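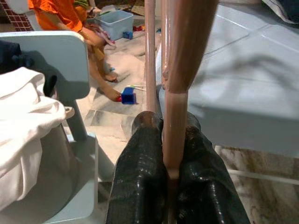 Chapter 4
Sour on Purpose: Wild and Mixed Fermentation

The first sour beer I ever drank, I sent back. I was sitting at the bar in a little place called the Elside, I'd ordered whatever was on the third tap, and I took one big gulp and decided the keg had gone bad. The bartender (a patient man) told me it was supposed to taste like that and poured me a small glass of something else. Then he left the first one sitting in front of me. Half an hour later I'd finished it, and I was asking him what was in it.

That question is pretty much what this chapter is about. In the last three chapters we worked hard to keep everything except brewer's yeast out of the beer. We scrubbed, we rinsed, we fussed over lids. Now we're going to let a few other guests in, and you'll need to get used to a different kind of brewing, one where you wait a lot and taste a lot and your notebook gets messy.

Let's get some words straight before we go further, because people use them loosely. A sour beer is any beer where acid is a big part of the flavor. A wild beer is one fermented, at least partly, by yeast or bacteria from outside the usual brewer's yeast family, and it may or may not be sour. A mixed fermentation uses brewer's yeast along with something else, usually added on purpose. You'll see all three on labels, sometimes all three on the same label, and I've stopped arguing with bartenders over it.

The main characters are these. Lactobacillus makes lactic acid, the same clean tang you get in plain yogurt. Pediococcus makes it too, only slower, and it can leave the beer thick and buttery for a while. Brettanomyces is a yeast, and it's the one behind the smells people describe as leather, hay or barnyard (I love it, my sister leaves the room). Acetic acid bacteria make vinegar when they get oxygen, and a tiny bit of that can be nice in a dark, fruity beer. A lot of it belongs on a salad!

My own first try was a five-gallon batch I named Crenshaw, after the street I lived on. I brewed it in October, pitched a mixed culture, and then opened the lid every few days to have a look, which let in air every single time. By spring I had very good vinegar. Trilok Dixit, who taught me most of what I know about barrels, tasted it and asked if I had any french fries. His own house beer, Lulwood, had been sitting untouched for 307 days at that point — he kept a tally in pencil on the barrel head — and it was wonderful, all lemon peel and dry straw.

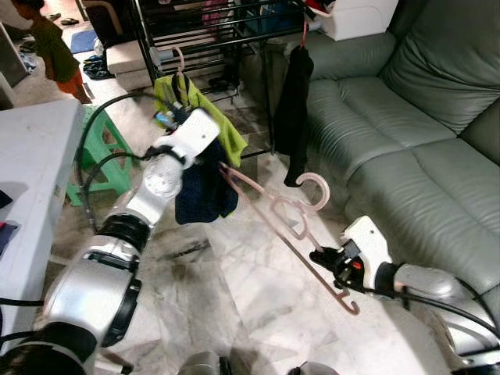
How long does a mixed fermentation beer need before it's ready to bottle?

Most of mine take somewhere between nine months and two years, and the calendar matters less than the gravity reading. Take one reading, wait a month, and take another. If the number hasn't moved and the beer tastes good, you can start thinking about bottles. If it's still dropping, leave it alone, because that leftover sugar will keep feeding the yeast inside the glass and the bottles can burst.

There is a faster road, called kettle souring, and we'll take it first. You add Lactobacillus to the unfermented wort, keep it warm for a day or two, then boil it to kill the bacteria and carry on with ordinary yeast. My recipe for this is Joltetti, a pale wheat beer with a squeeze of something like grapefruit in it, and it's the first full recipe in this chapter. It won't have the depth of a barrel-aged beer. It's lovely on a hot porch, though, and you'll learn a lot from tasting the wort as it turns.

Before you start, have these on hand:

A pH meter, or good strips if that's what you can afford
A hydrometer and a tall sample jar
A second set of soft plastic parts (hoses, gaskets, spigots) kept only for sour batches
A notebook you don't mind spilling on

Keep those two sets of plastic apart. Mark the sour ones with colored tape, and store them on a different shelf if you have one. Glass and stainless steel can go back and forth as long as you clean and sanitize them well.

Now turn to Section 4.1, and put the wheat malt on your shopping list.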